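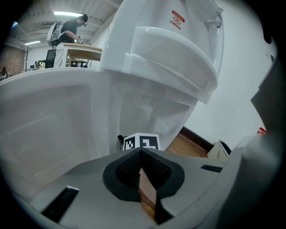 Chapter 7
Sanitary Fixtures and Drainage Inside the Building

7.1 Introduction

The water supply system described in Chapter 6 delivers clean water under pressure. The drainage system works without pressure. Waste leaves a fixture by gravity, passes through a trap, enters a branch drain, and falls through a stack to the building drain. Each of these parts is sized separately, but none of them can be designed alone. A change in the slope of a branch affects the trap upstream of it, and a change in the venting of a stack affects every fixture connected to that stack.

This chapter covers fixtures and the piping that serves them up to the point where the building drain passes through the foundation wall. Sewers, septic tanks, and site drainage are treated in Chapter 8. Storm water is covered in Chapter 9 and should not be combined with the loads calculated here.

After completing the chapter, the student should be able to:

Name the parts of a gravity-flush toilet and state what each part does.
Explain how a trap seal is lost and how venting protects it.
Assign drainage loads to common fixtures and add them for a branch or stack.
Select a pipe size and slope for a horizontal branch.
Read a riser diagram and find errors in it.

7.2 Terms Used in This Chapter

Fixture. A device that receives water and discharges waste to the drainage system. Toilets, lavatories, sinks, tubs, showers, and floor drains are fixtures. A water heater is not.

Trap. A bend in the drain that holds water and so blocks the passage of sewer gas. The trap may be part of the fixture, as in a toilet, or a separate fitting, as under a sink.

Trap seal. The depth of water in the trap, measured from the crown weir to the top of the dip.

Branch. A drain, usually close to horizontal, that carries waste from one or more fixtures to a stack.

Stack. A vertical drain that runs through one or more stories.

Vent. A pipe that admits air to the drainage system. Vents carry no waste under normal conditions, although a wet vent does so by design (see Section 7.9).

Flushometer valve. A valve that releases a measured volume of water to a fixture directly from the supply line, without a tank.

7.3 Why Fixtures Come First

Many texts begin with pipe. This one begins with the fixture, for a practical reason. The fixture sets the flow rate, the position of the outlet, and the smallest drain that may be used. Once the fixture schedule is fixed, most of the remaining choices follow from tables. If the schedule changes late in the design, the tables must be entered again from the start.

The toilet deserves the most attention. It discharges a large volume in a short time and carries solids. A lavatory drains at a modest rate and will tolerate a poor slope for years before the fault shows. A toilet on the same branch will show it much sooner. Solids settle where the flow is too slow, and they can also be left behind where the slope is too steep and the water runs ahead of them - a point often missed by beginners, who tend to assume that more slope is always better.

7.4 The Example Building

A single building, the Bener Apartments, is used in the worked problems throughout the chapter. It has 40 dwelling units on five floors. Each unit has one bathroom and one kitchen. The bathrooms are stacked, and each pair of bathrooms shares a plumbing wall. Laundry machines are on the ground floor only.

The full fixture schedule appears in Table 7.3. Problems 7.1 through 7.6 use the upper floors. Problems 7.7 through 7.12 add the laundry and the building drain. Students should keep their results from the earlier problems, as the later ones depend on them.

A second building, the Grullik Warehouse, appears in Section 7.11. It has few fixtures but very long horizontal runs. The longest is 268 feet, and the available fall is limited by the depth of the footing. The methods used for the apartments give a poor result there, and the section shows how to adjust them.

7.5 Units and Rounding

Pipe sizes are nominal and given in inches. Slope is given in inches of fall per foot of run. Flow is in gallons per minute. Loads are in drainage fixture units, which have no direct physical meaning and must not be converted to flow by simple multiplication. Carry all loads as whole numbers, and round up at each step. Where a table has no entry for the calculated load, use the next larger entry. Do not interpolate.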